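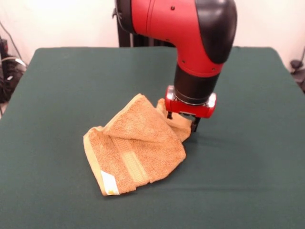
Section 8. Cloth Handling Set-Up

1. Cover the table with a smooth cloth and pull out any large creases.
2. Place one towel within reach of the arm. It need not be folded.
3. Select Cloth on the Stemomo control screen and start the pick cycle.
4. Confirm that the fingers hold a raised fold before allowing a lift.

NOTE: Use the slow setting for the first 44 cycles.

CAUTION: Keep hands off the table while the arm is powered.

Related sections
Changing the Fingers
Cable Routing
Error 344

Stemomo Product Support, Nadside | Revised 22 December 2018 | Back to top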